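Delluro swaps finger pads ahead of gripper comparison

Handheld unit gets ribbed blocks; controller trial to follow in March

Delluro has begun a bench comparison of two finger designs for its handheld data collection gripper, with results due to go to its integration partner Pruvost before the end of March. The work is being carried out at the company's Paswood lab by a group under Gaëtan Lacroix.

The first design is a rectangular black block with a ribbed contact face. The second, supplied by Rultska, is a softer curved finger that deforms around the part. Both mount to the same linkage and can be exchanged without removing the mounting plate, so the camera position stays fixed between runs.

Each finger set will be put through 400 grasps on a part list that includes machined bushings, blister packs, cable connectors and folded cloth. Operators hold the gripper by hand and perform the pick themselves. The recorded motion is then replayed on a bench arm with an identical tool, and the two success rates are compared for each part.

An earlier round, completed last year with a single finger type, produced 1,991 usable recordings. Lacroix said the main source of rejected data was slip during the lift phase, in particular on parts with a coated surface. Recordings in which the fingers blocked the camera's view of the contact point were the second largest group.

"The block finger is stiff and easy to model," Lacroix said. "The curved one holds better on cloth, but its tip position under load is harder to estimate from the wrist camera. We want both figures on the same parts before we choose."

Lighting is being held constant for all runs. The tabletop is matte white, selected after glare on a polished surface disturbed edge detection in the first round. A darker top will be tried later if time allows.

Tuva Magnusson, who handles controls at Pruvost, said the replay arm will use its current controller for the first 6 parts. A replacement with a shorter cycle time will be fitted for the remainder, and the first group will then be repeated on it. Differences in grip force tracking will be reported separately from the finger results.

Grip width is calibrated at the start of each session and again after every finger change. Sessions are limited to two hours to reduce operator fatigue, which affected approach speed in the earlier data.

Seven operators are taking part. The finger comparison started Wednesday. Delluro has not said whether the recordings will be released outside the two companies. 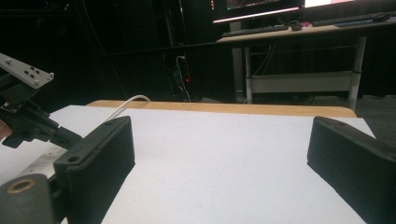
The handheld gripper with block fingers open over the white tabletop at Delluro's Paswood lab.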